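Week 6: Families, Quarries and Who Gets the Keys

Welcome back! Last week we stayed inside the quarry itself, with the saws and the block yards. Today we move to the front office, and I think it is the best session of the term, so please come having read the Tapsell packet.

Our main case is Tapsell, a family stone yard that began with one leased limestone quarry and a hand-cranked saw. The founder ran it for decades, kept the order book in his coat, and priced every block by eye. When his daughter took over she found 300 open accounts and no price list at all. What would you do first? Write down your answer before we talk, because I promise you will want to change it.

Three terms for today

Succession: the handing over of control. Control and ownership often move at different times, and most of the trouble lives in the gap.

Dimension stone: stone cut to a set size and shape, as opposed to crushed stone sold by the ton. Tapsell sold both until the daughter dropped crushed stone – a brave call, and we will argue over it.

Slab yard: where sawn slabs stand on racks for buyers to walk past. Keep in mind how much money is sitting there on its edge.

Now the numbers. In her second year the daughter had the yard inventoried and found 920 slabs, of which 451 had never been entered in any book. That is almost half the stock! It had been paid for, sawn and racked, and no salesman could offer it with any confidence. Her fix was a paint number on every slab and a card to match. 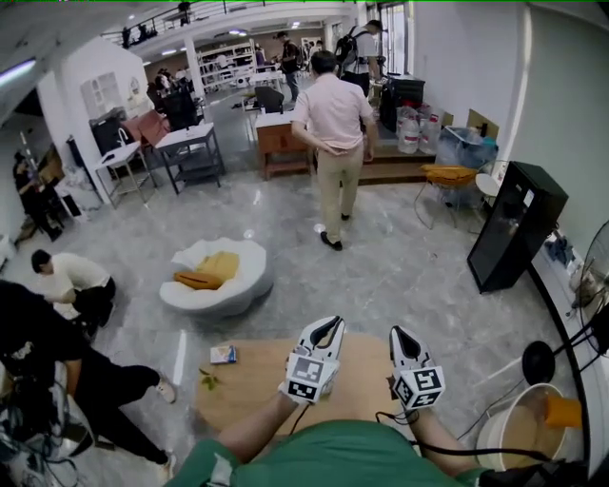
Christos Andreadis objected in the discussion forum that the founder knew exactly what he had, and that the cards only helped people who hadn't spent their lives in the yard. I love this objection. It goes straight to the question of what a company knows and where it keeps that knowledge, and I'd like everyone to take a side by the end of the hour.

Compare Ristton, our second case, where two brothers split the firm. One kept the quarry, the other the showroom, and for years they bought from each other at prices set over Sunday lunch. Read pages 4 to 9 and look for the moment the showroom starts importing marble. It goes by in one sentence – easy to miss.

For next time

Write one page on either firm: when did control really change hands? Use at least one letter from the packet. Tegan Ruddock and Precious Galang will open the discussion with the Ristton letters.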